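Cómo elegir las fotos de una sesión de pareja

Oriana Paredes 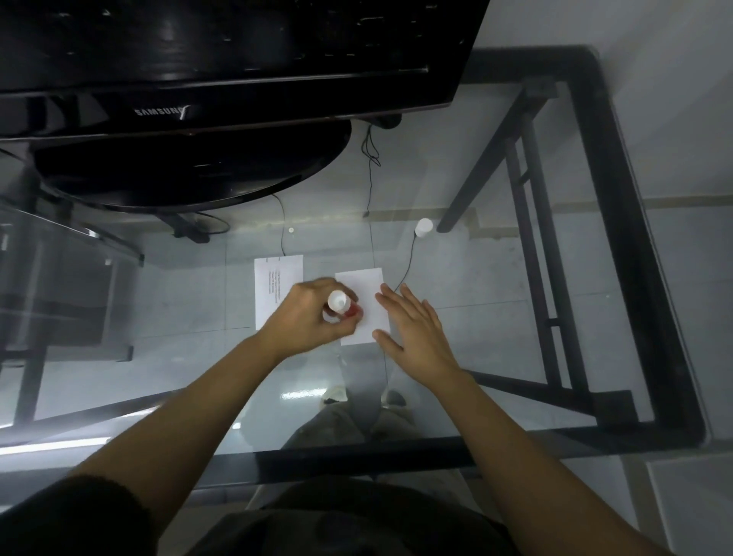
Monitor Samsung sobre mesa de cristal.

Desconfía de quien promete entregarte 364 fotos de una tarde: muchas serán casi iguales. Para la selección, haz 3 pasadas.

1. Borra ojos cerrados y desenfoques.
2. De cada pose, guarda una. Clanance dice elegirla sola -- yo no le dejaría mi pedida de mano.
3. Espera 4 días y vuelve a mirar.

Los filtros «románticos», ni tocarlos. Y pide una copia en papel antes de encargar el álbum.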